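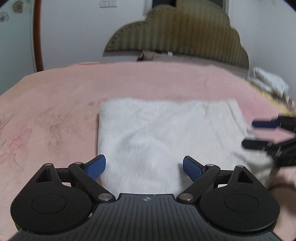

Two Grippers, One Towel and a Budget Line Nobody Liked

What a small linen firm learned pricing its first year of robot folding

By Viorica Omerović

Start with the towel. White, folded, laid on a pink blanket, one hand-held gripper over it and a second coming in from the right. Blue pads on the fingers. Bedroom, not a lab. Percy Cuadros had 2353 dollars set aside for this part of the job and a boss who wanted it to be zero.

Cuadros buys equipment for Bisthorpe, a linen service in Drurnport. Hotels, rental apartments, a couple of clinics. They want a folding arm by July. The arm is quoted, the table is quoted, the power drop is quoted. The training was not. It sat in the proposal as one line, "demonstrations, by customer," and three people read past it.

"I thought it meant a demo," he says. "Like they come and show us."

It means people. People holding grippers, folding towels by hand, over and over, so the machine has something to learn from. Morkside, the integrator, asked for 218 recorded folds before it would even talk about a delivery date. Hand units to be rented or bought, customer's choice.

Rent or buy, then. Cuadros had a spreadsheet going by Wednesday lunch. Renting won on paper for the first month and lost after that. Ilse Van Loon, who runs the floor, wanted to buy. Her argument was sheets. Towels first, sure, but pillowcases next and then fitted sheets, and you don't want to be calling the rental desk each time.

They bought a pair. Then came the stuff around the pair. Spare finger pads, 162 dollars. Storage drives. A charger that should of been in the box. And hours, which is the big one. Van Loon figured a fold at normal hand speed. With grippers it's slower, a lot slower at first, and she had to redo the whole labor column.

"Put the hours in before you put in the hardware," she says. "I'd of saved a week of arguing."

Some other things from the folder, for anyone pricing the same job:

Ask who owns the recordings. Morkside's first contract said Morkside. Cuadros got it changed, took four emails.

Ask what a rejected fold costs you. Stojan Nikolaidis at Abou Zeid, a uniform laundry across town, paid for 100 he couldn't use.

Get real rooms into the plan if your linen ends up in real rooms. Blankets, pillows, bad light.

Keep a line for pads. Ask for the price before you sign, in writting.

The arm itself is still on order. Cuadros has moved the install to the next budget and kept the folding hours in this one, and Van Loon is already asking about pillowcases.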